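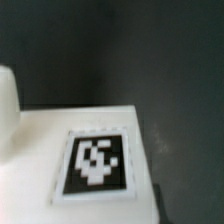
Diễm Võ asked, after reading the last report, why we were still spending hours on printed tags when the arm already has joint encoders on every axis. The encoders tell us where the arm thinks its own parts are. They say nothing about where the block is, and in a shared shop the block gets bumped. Her question was fair and it changed what we put first this period, so the marker work is covered at the top and the budget at the end.

Marker detection

The block carries one square black and white tag on its flat top. The wrist camera looks for the tag, works out the angle and distance, and passes that to the planner on the shop computer. We logged 300 approaches in July. The tag was found and held to the end of the approach in 276 of them. The other 24 fall into two groups. In most, the camera was close enough that the image went soft and the small cells in the pattern ran together. In the rest, the overhead light washed out the top of the block.

The lens has a fixed focus, so the soft images at close range will not go away with software. We now take the last good reading at a standoff distance of 60 mm and drive the rest of the way on encoders alone. That is a compromise. It works as long as nothing moves the block in the last second, and we have written it into the shop notes as a known limit.

For the light, Thu Hứa rewrote the exposure routine so it meters on the tag only. Before, it metered on the whole view, and a dark bench made it overexpose the white parts. The new routine has been in use for the second half of the month. We have not yet run enough approaches on it to give a separate figure.

Gripper

The second set of fingers is printed and fitted. The first set flexed too much at the tips. The new ones are thicker at the root and use the same screws. The cable to the wrist still rubs on the elbow housing at full reach and needs a longer loop. We have the cable but have not had a free evening with the arm powered down.

Shop access

Flirkside moved our bench slot to evenings from 6 p.m. This cost us some daytime hours but the light is steadier, and we plan to stay with it.

Spending

We have spent $1,529 of the Trivgate grant to date. The largest items were the two wrist motors and the camera board. The spare motor driver listed in the plan has not been bought. We would like to move that line to a camera with adjustable focus and ask for your approval before ordering.

Next period

Repeat the 300 approaches with the new exposure routine, same start positions. Reroute the wrist cable. Print a larger tag and a smaller one and compare them at the standoff distance. Start on placing the block, which we had planned for this period and did not reach. The parts list and the raw logs are in the Ralterow project folder, under July.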